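Workshop notebook: the black tower, cables and all
Posted by Toon Koster, September
41 shares | 4 comments

Started just after two, with a mug of tea I then forgot on the windowsill, and the plan was to get the black tower as far as "everything loose is labelled" before going home. I didn't quite get there, but I got further than I thought I would, and I want to put it all down while I still remember which cable went where, because last time I trusted my memory and spent a whole morning paying for it.

For anyone reading this who wasn't in when it came: it's one of the desktops from the Aneo office clear-out, the ones that have been sitting under the stairs since before the summer. Most of that pile has gone to Skullitz for scrap, and quite right too, but I kept this one back for the Undeo kit. We need a proper old-fashioned tower for the Undeo sessions, with plenty of room inside and parts big enough for cold fingers, something people can take apart and put together again without a magnifying glass. The newer small ones are lovely to have on a desk and miserable to learn on.

Side panel off first. It was stiffer than it ought to have been and I was a bit rough with it, so there's a slight bow along the back edge now. It still goes on if you start at the bottom and lean. Then the case down on its side on the slotted table, inside facing up, and I have to say it is much the nicest way to work on these. Screws stay where you drop them (mostly), you aren't peering round the drive cage with a torch in your teeth, and gravity helps with the heavy cards when you put them back.

The processor is out and in its little plastic clamshell, in the drawer marked U. I left the socket open with the metal plate standing up, as I wanted to have a good look at the contacts under the lamp and they seem fine to me, no marks that I could find. But please, whoever picks this up next, don't rest anything on the board while it's like that! No screwdrivers, no cable ties, no biscuits. I've asked Segers whether they can sell us a few socket covers and they said they'd look in the back. If they haven't any I'll cut something out of stiff card, as that has worked well enough before.

Memory is out too, both sticks, 8 GB between them, bagged and in the same drawer. The slots want a puff of air before anything goes back in. I did one of them and then the can ran out, so it's on the shopping list along with more of the small zip bags.

I left the graphics card in. I did think about taking it out and had my thumb on the catch, but the people who come on the first evening always like to see a card in its slot before they learn to remove one, and it gives them something to recognise. It's an NVIDIA one according to the print on the edge, and beyond that I haven't looked it up. If it turns out to be worth more than the rest of the machine put together, somebody tell me and we'll swap in a duller one.

Now the cables, which is where the afternoon went. You know how it is with these cases: the lid comes off and you think, well, that's quite roomy, and then you notice that half of the room is wire. The power supply has its whole family of leads coming down towards the board, yellow ones in a bundle, and then red and orange and black all going across together by the memory slots, and the data cables trying to get through the same gap in the other direction. Whoever tied it up originally had put one tie round the lot, power and data alike, pulled as tight as it would go. I cut that off and let everything relax for a bit before deciding anything, and I do recommend this. Ten minutes of not touching it and the wires show you where they'd like to go.

What I've settled on, and I'd be glad of opinions:

The blue data cable stays long and loose, in its loop. It's flat and doesn't care for sharp bends, and I'd sooner have an untidy loop than a crease. The black ones plugged in next to the blue ports can stay as they are. One of those has a barcode label on it, please leave that on, I've used the last few digits in the parts list as a way of telling it from its neighbours.

Power leads get paper flags, masking tape folded over with the destination written on it in pencil. I've written out 12 of them and they're stuck in a row on the inside of the cupboard door, ready to go on. I know we have the printed label tape but it goes gummy after a winter and pencil on masking tape seems to live for ever. The lead for the beige four-pin socket, up at the top of the board near the processor, gets a flag with a star on it. It's the one everybody forgets on reassembly, myself very much included, and then there's the long puzzled silence when the button does nothing.

Velcro for the bundle by the memory slots, no plastic ties. We bought that box of 100 ties and I feel guilty every time I walk past it, but a thing that's going to be opened again and again shouldn't need cutters each time.

The drive cage I haven't touched beyond trying the blue latch. It moves nicely, a good positive click, so no grease needed. The blue rails in the lower bay I'll leave for next time, and I'd like somebody with smaller hands than mine to have a go at it, as there isn't much space between that bay and the front mesh, and I've already taken the skin off one knuckle in there. (Plasters are now in the second drawer. They had been in the paint cupboard, I can't think why.)

Dust: less than I expected. There was a felt-like mat of it on the inside of the mesh, which I lifted off in one piece with the soft brush, very satisfying, and a bit of grey fluff around the power supply. I didn't open the power supply and nobody else should either, we have never done so and the sticker on the door about it still stands.

Still to do, in no special order. Air can. Flags onto the leads. Socket cover or card. Straighten the side panel, gently, over the edge of the bench with a cloth under it. Test the power supply on its own with the little tester before any of the good parts go near it. Write the reassembly sheet, and I'd like to do that one with photographs this time, as my drawings of connectors have been compared to castles and, on one occasion, to a cow.

Rinsed the mug and left at half past five. Lamp off, drawer U locked, key in the usual tin.

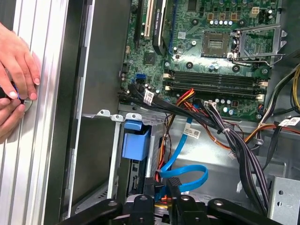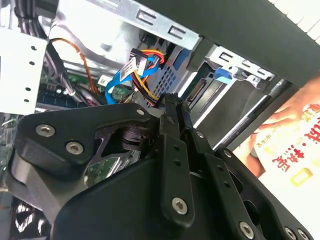
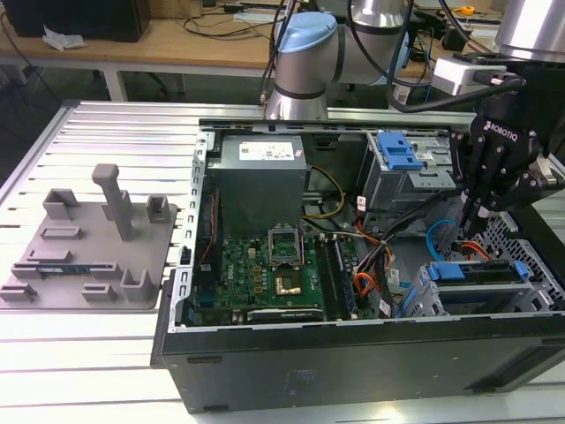

The Undeo tower, opened up and with the cabling still in.

4 comments

benchmouse
I'm with you on the velcro. Could you leave a spare strip in the drawer for each kit? They walk off otherwise. Also I have most of an air can at home and will bring it in.

Toon Koster
Please do, that would save me the trip! Spare strips, yes, good thought, added to the list.

halfpast_nine
The small hands volunteer is me, I suppose. Happy to do the rails if someone else does the side panel. Is the screw pot for this one the jam jar or the blue tin? I found a jar with no label on the shelf and didn't like to tip it out.

Toon Koster
Jam jar, sorry, I wrote the label and then stuck it to my sleeve. Case screws and drive screws are mixed in there, so a quiet ten minutes of sorting before you start on the rails.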